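HOUSEHOLD MATERIALS AND STORAGE
Handout 10: Open woven trays and baskets
Course notes, D. McGrath. Practical sessions: B. Seixas.
Revised 9th February

Reading before the session: Grirkow, chapter on plaited and woven containers. The section on lidded forms can be skipped. It comes back in Handout 12.

1. Scope

These notes cover shallow open containers used on tables, counters and shelves: bread trays, fruit trays, letter trays, and the small catch-all trays that end up holding keys and string. Deep baskets with handles were covered in January. Wire baskets are left out.

The word "tray" is used for any container whose depth is less than half its shorter side. "Basket" is used for everything deeper. Shops do not keep to this and neither do most catalogs, so check the measurements before you rely on the name. In conversation either word will do.

2. Parts

Base. The flat bottom. It carries the load and takes most of the wear from below.

Wall. The part between base and rim. A wall may stand straight or slope outward. Give the slope as the difference between the rim width and the base width, divided by two.

Rim. The finished upper edge. It may be wrapped, folded, rolled or braided. Note which one.

Corner. On a rectangular tray, the curved part joining two sides. True square corners are uncommon in woven work because the strands have to turn without breaking.

Stakes and weavers. Stakes are the fixed members that give the structure. Weavers are the strands worked over and under them. In a close weave the stakes may be completely covered, and you will have to look underneath to count them.

Frame. A rod or wire inside the structure, usually under the rim, sometimes also around the base. Not every tray has one.

3. Why the base and wall are often woven differently

A close base spreads the load and keeps small items from dropping through. The wall carries much less weight and can be left more open. An open wall uses less strand, weighs less, and lets air reach the contents. It is also the first place where damage shows, as a single broken strand leaves a gap that the neighboring strands slide into.

When describing a tray, record the base weave and the wall weave separately. A single entry such as "close weave" is not accepted for a tray with two densities. Several of last term's record sheets lost marks on this.

4. Braided rims

A braided rim is made by carrying the stake ends over and under one another along the edge, or by making the braid separately and lashing it on. The first kind is part of the structure. The second is a covering and can be replaced without touching the wall.

To tell them apart, look at the inside of the rim. A lashed braid shows small regular stitches or loops. A worked braid shows the stakes passing directly into it.

A thick rim adds stiffness along the long sides, where a rectangular tray is weakest. Even so, long sides bow. A slight bow has no effect on use and is recorded under "shape," not under "damage." Record it under "damage" only when the tray rocks on a flat surface or no longer fits its stack.

5. Measuring

Use a flat surface and a rigid ruler. A tape follows the weave and gives a long reading.

5.1 Outer length and width. Measure across the rim at its widest point. If the rim is bowed, measure at the middle and at both ends and write down all three values.

5.2 Inner length and width. Measure at the base, wall to wall. This is the figure that decides what fits.

5.3 Height. Lay the ruler across the rim and measure down to the table at the center of each side. Do not measure at the corners, where the rim often lifts.

5.4 Weight. Weigh empty. The reference tray for this course, sheet 1431, weighs 391 grams. Trays of the same outer size may differ considerably if one has a wire frame.

5.5 Rock test. Press each corner in turn with one finger. Any movement is recorded with the corner that moves.

6. Load

Woven trays fail at the join of wall and base when lifted by the rim. A load that is safe on the table may not be safe in the hands. For the course trays the working limit is 3000 grams, evenly spread and lifted from below. Lifted by the rim at the short ends, allow half of that.

Point loads are treated separately. A jar or a full bottle puts its weight on a small ring of the base. Put a board or folded cloth under it, or use another container.

7. Use with fruit

Shallow trays suit whole fruit for three practical reasons. Fruit can be laid in one layer, air passes through the walls, and a soft piece can be seen before it affects the others.

Points to note:

Lay fruit in one layer. A second layer hides the first and puts pressure on it.

Keep bananas apart from fruit that is meant to last the week. Ripening bananas give off ethylene and speed up ripening in apples, pears, peaches and plums. Two small trays are better than one large tray for this purpose.

Place bananas with the arch upward, so that the tips touch the tray and the middle is clear of it. Contact marks then stay small.

Do not put washed fruit in a woven tray until it is dry. Water runs between the strands of the base and stays there.

A paper liner catches juice but also blocks the air from below. Change it whenever it is marked.

8. Use with mixed small items

Non-food items should have a tray of their own. Rolls of adhesive tape in particular should not share a tray with fruit. The exposed sides of the roll pick up dust and loose fiber from the strands, and the outer turn can stick to the weave and pull it when lifted. Lay the roll flat on a hard surface or stand it on a peg.

The general rule for sorting is one category to each tray. Where there are two trays and three categories, the category least suited to weave goes elsewhere. In most kitchens this is the adhesive, followed by anything with a point.

9. Placing trays on a work surface

Leave a hand's width between trays so that either can be lifted from below without disturbing the other. Trays need not be parallel. Two rectangular trays turned toward each other at one end leave a wedge of open surface between them, and items waiting to be sorted can be kept there within reach of both.

Keep the rim clear of the wall behind the table. A rim that rubs on a wall frays on one side only, and the wear is easily mistaken for a fault in the braid.

Work on a plain light surface when recording. Loose fragments of strand show up against it and can be gathered after the rock test.

10. Cleaning

Empty the tray and turn it over. Tap the base with the flat of the hand. Brush along the rows, then across them, with a soft dry brush. Use a narrow brush for the inside of the rim.

For marks, use a cloth wrung out in plain water. Dry upside down, raised on two battens. Do not dry on a radiator. Plant strands shrink unevenly and the base will lift at the center. Plastic strands may soften and keep whatever shape they were in when they cooled.

If you do not know whether the strand is plant or plastic, treat it as plant. Color is no guide, as both are sold in the same browns. Look at a cut end under the rim with a hand lens. Fonetti gives a usable table of cut ends. Le Goff is better on finishes but shows very few rims.

11. Record sheet for the practical

Fill in one sheet for each tray. Use the terms in section 2.

Outline and corners
Rim type, worked or lashed
Base weave
Wall weave
Wall slope
Inner and outer dimensions
Height at four sides
Empty weight
Rock test
Shape remarks
Damage remarks
Contents at time of recording, or "empty"

Items lying next to a tray are not contents. Enter them on the back of the sheet under "surface," with their position relative to the nearest tray. Sheets go in the Griner box by the door, lowest number on top.
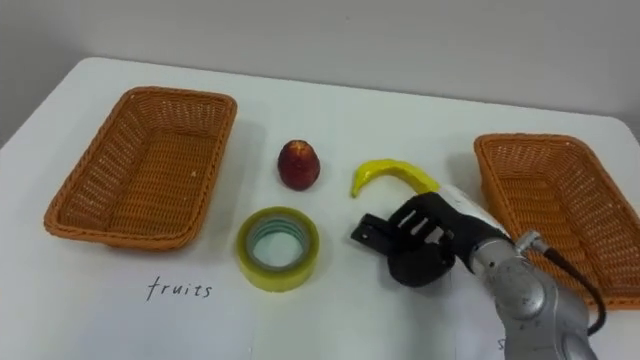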